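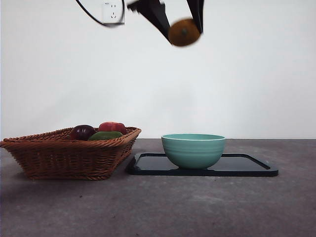
Slide 4 - Counter and wall

Gray top, mottled, with specks and faint scuffs. Plain off-white wall behind it. Outlet on the wall, multi-standard type.
Say: wipe the back edge first, where top meets wall. Crumbs collect there.

Slide 5 - Round produce

Sort by firmness before size. Bruised pieces go in the black tray, max 3 deep.
Tray limit is 1000 g. Rhys Rutherford has the scale readings from December - skip unless asked.
Hand over to Usman Bukhari for storage.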